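フサール号をもう一度海へ　翻訳家フーベルト・マイヤーホーファーさんに聞く

海洋冒険小説が好きな人なら、古書店の棚の下のほうで、背の文字が消えかけた帆船ものを見つけて胸が高鳴った経験があるはずだ。私にとってはウィティッツの『フサール号航海記』がそれだった。英語で書かれた全八巻の長い物語で、長いあいだ新刊では手に入らなかった。それが今度、ペミネ社（Pemine）からドイツ語の完訳で出る。訳したのはフーベルト・マイヤーホーファーさん（Hubert Mayrhofer）。どうしても話を聞きたくて、七月の午後、時間をもらった。

最初の出会いは、と尋ねると、マイヤーホーファーさんは椅子から身を乗り出した。「第三巻からなんですよ。よりによって第三巻！　叔母の家の屋根裏に、それだけあったんです。だから私は、主人公がなぜ片方の長靴しか履いていないのか、十年以上知らないままでした。理由は第二巻の終わりに書いてあります」

筋を知らない方のために少しだけ書くと、主人公はフサール号（Husar）に乗り組む見習い水夫の少年で、第一巻では船酔いと、樽の数え間違いと、料理番の意地の悪さに苦しめられる。大砲はなかなか鳴らない。海戦を期待して読みはじめた私も、最初は肩すかしを食った。ところが第一巻の後半、霧のなかで錨を上げる場面から急に面白くなる。誰がどの綱を持ち、どの声に応えて動くのかが、ほとんど音だけで書かれているのだ。

「あそこは訳すのに一か月かかりました」とマイヤーホーファーさん。「綱の名前が次々に出てくるでしょう。正確に訳すだけなら辞書と図解があればできます。でも少年はまだ名前を覚えきっていないんです。覚えている綱と、あやふやな綱がある。原文では、あやふやなほうの名前が出ると文が少し長くなる。息が詰まるんですね。それに気づいたときは嬉しくて、台所まで走っていって、妻に原文を読んで聞かせました。妻は玉ねぎを刻みながら聞いていましたが」

翻訳には四年かけた。訳稿は1,156ページになったという。途中で削ることは考えなかったのだろうか。第五巻の港町スカトゥドトン（Skatudton）のくだりは、愛読者のあいだでも評判が分かれる。船は修理のために動かず、少年は塩漬け魚の商人の帳簿をひたすら写している。私は好きなのだが、飛ばして読んだという友人もいる。

「出版社から、半分にできないかと聞かれましたよ」と彼は笑う。「断りました。スカトゥドトンを半分にしたら、第六巻の出港があんなに気持ちよくなるわけがない。風が来たときに、読者も一緒に待ちくたびれていなくちゃいけないんです。それにあの商人！　毎朝同じ冗談を言うでしょう。最後の朝だけ言わない。あれを削れる人がいたら会ってみたいですね」

これには私も大きくうなずいてしまった（録音を聞き返すと、私の「そうなんです」がかなりうるさい）。あの朝の場面は、たった三行しかない。少年は商人の顔を見ないまま帳簿を返し、桟橋へ出ていく。別れの言葉もない。冒険小説でこれほど静かな出発を、私はほかに思いつかない。

作者のウィティッツ（Wititz）については、分かっていることが少ない。船に乗っていたのか、それとも港で話を聞いて書いたのか。マイヤーホーファーさんは後者だと見ている。「甲板の仕事はとても細かいのに、眠る場所の描写がほとんどないんです。船乗りだった人なら、寝床のことを書かずにいられないと思う。狭いとか、湿っているとか、隣の男のいびきとか。ウィティッツは酒場で昼間の仕事の話をさんざん聞いて、寝床のことは聞きそびれたんじゃないでしょうか」

もちろん推測ですよ、と彼は付け加えた。私は乗っていた派なので、ここではかなり粘った。第七巻の嵐の夜、少年が濡れた手袋を歯で引きはがすところなど、体験なしに書けるものだろうか。「手袋なら、陸でも濡れます」と返されて、この勝負は引き分けになった。

訳語の話になると、止まらない。船長の口癖は原文ではひどく古風で、当時の読者にも少し滑稽に聞こえたはずだという。初めは時代がかった言い回しをあてていたが、読み返すと、船長がただ偉そうな人になっていた。そこで文法は普通のまま、語順だけを少し妙にした。「そうしたら急に、部下がこっそり真似をしたくなるような船長になったんです。第四巻で料理番が物真似をする場面がありますよね。あそこが初めて笑えるようになりました。逆に言うと、それまで三巻分、私は船長を取り違えていたわけで、最初から全部直しましたけれど」

初版は1,000部近く刷る予定だそうだ。八巻を分けて出すのか、箱に入れるのかは最後まで揉めたが、分冊で、順に出ることになった。第三巻から読みはじめる子どもがまた現れるかもしれませんね、と言うと、「それなら幸運な子です。私がそうでしたから」と即座に返ってきた。
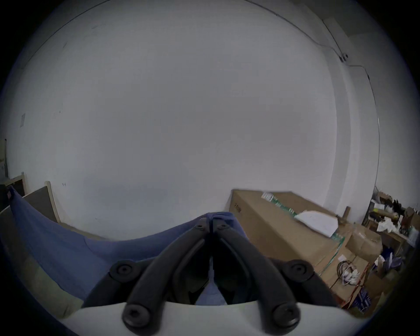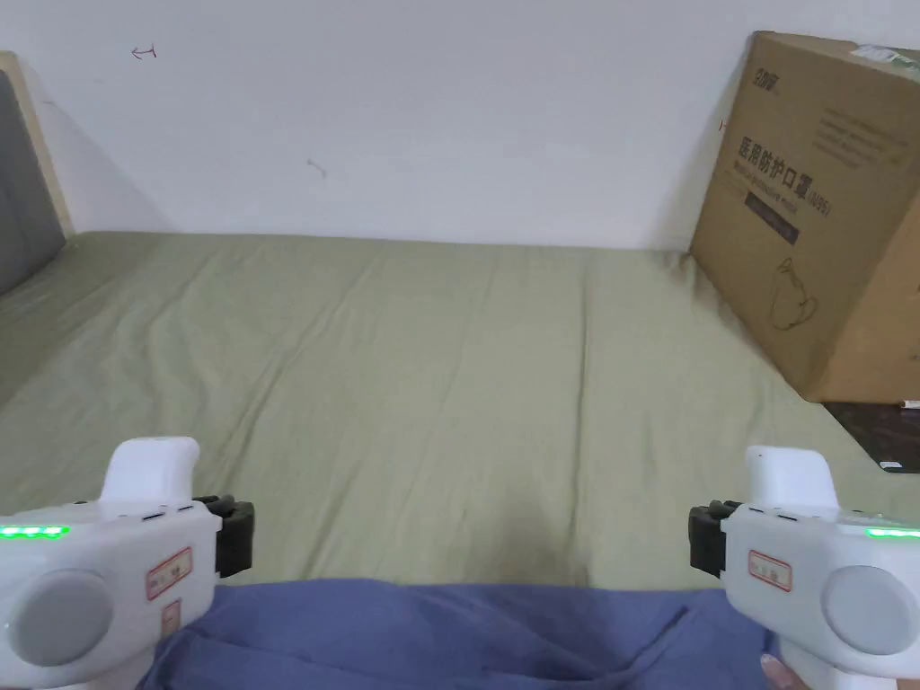
装丁の相談にも、マイヤーホーファーさんは初めから加わっている。旧版は赤茶の背で、日に焼けるとどの巻も同じ色になってしまい、古書店で巻数を確かめるのに苦労したものだ。今度は一巻ごとに色を変える。第一巻は青で、これはすぐに決まった。もめたのは第五巻、あのスカトゥドトンの巻で、担当者は魚の商人にちなんで銀色を推し、マイヤーホーファーさんは緑を譲らなかった。緑といっても鮮やかなものではなく、二枚目の写真でベッドにかかっているシーツのような、セージグリーンの系統がいいのだという。「船が動かない巻ですから、波の色にはしたくなかったんです。港の杭についた藻が乾いたときの色。第五巻に二度出てきます」。私は一度しか覚えていなかった。帰って調べたら、確かに二度あった。

それぞれの巻末には、短い用語集が付く。ただし第一巻だけは付けない。少年が綱の名前を覚えるまで、読者にも待ってもらうためだ。編集部には不親切だと反対する声もあったが、これは通してもらったそうで、話すときの顔がじつに得意げだった。

では、八巻すべてを訳し終えた日には何をしたのか。「第一巻を開きました。霧の場面だけ読むつもりで。でも夕食の時間になっても、まだ読んでいましたね。それで誤植を一つ見つけて、夜中の十一時にペミネの担当者へ手紙を書きました」

次の仕事はもう始まっているらしい。やはり船の話ですかと聞くと、今度は山だという。題名はまだ教えてもらえなかったが、ラバが一頭出てくることだけは聞き出した。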